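Reading time: 3 min

Prutby Market cashless pilot, second progress report to the Mthembu Fund
Prepared by Ruan Oosthuizen

You asked for a short update before the December payment. I have kept it short, and I have left out the adoption chart that Promora supplied. It shows sign-ups, and sign-ups are not what the grant was meant to pay for.

Where we are

To date 876 shoppers have put the Corno app on their phones. The target in the grant agreement is 3000 by the end of the pilot. I don't think we will reach it, and I would rather you heard that from me now than read it in the final report. Most of the sign-ups came during the opening weeks, when Promora was giving away a free coffee with each one. When the coffee stopped, the line went nearly flat.

What matters more is how many people pay with it a second time. Promora says repeat use is "strong." I have asked twice for the numbers behind that word and have been sent a slide. Until I see purchases per shopper per week, I would treat any claim about changed habits with care, including the ones in our own first report, which I now think was too cheerful.

What the sellers say

The stallholders are polite about it. Most of them keep the Corno sign up and take payments when asked. They are not asked often. The produce sellers complain that the phone signal drops at the east end of the hall, where the walls are thick, and a customer holding a bag of onions will not stand and wait for a spinning wheel. They dig out some bills instead.

Fees are the other sore point. The first months were free, and sellers were told the charge after that would be "small." It may be small on a winter coat. On a bunch of parsley it eats most of the profit. The egg stall and the bakery have set a minimum for app payments, and I can't blame them, though the agreement says they shouldn't.

Some good news: closing up is faster for the stalls that use the app a lot. The cheese seller told us she now gets away in time for the early bus on Friday, and I believe her. I would like to see that from more than one stall before it goes in a press release.

Money

Spending is on budget apart from the signal work. We set aside $500 for boosters at the east end and the only quote we have is well above that. I have not signed it. Promora promised good coverage in its bid, so in my view the extra is theirs to pay, and I have told them so in writing. No answer yet.

Next steps

I am asking for 2 things. First, please hold the training part of the next payment until Promora hands over the repeat-use figures. Second, please let us drop the phrase "cash-free hall" from the pilot's goals. Many of our older shoppers have no wish to give up cash, and a goal that needs them to go elsewhere is a bad goal for a public market.
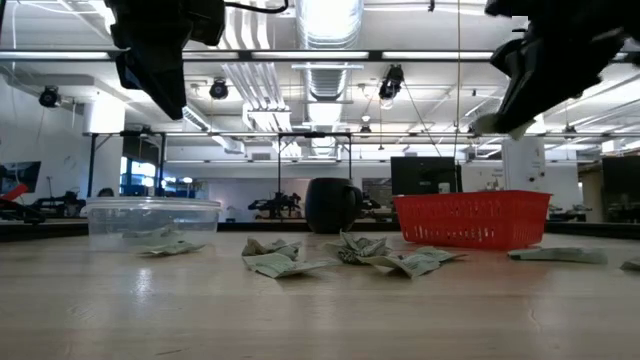
A fairer aim would be a hall where either way of paying works at every stall on a busy morning. We don't have that yet. I will report again once the signal question is settled and the sellers have had a full month of paying the real fee.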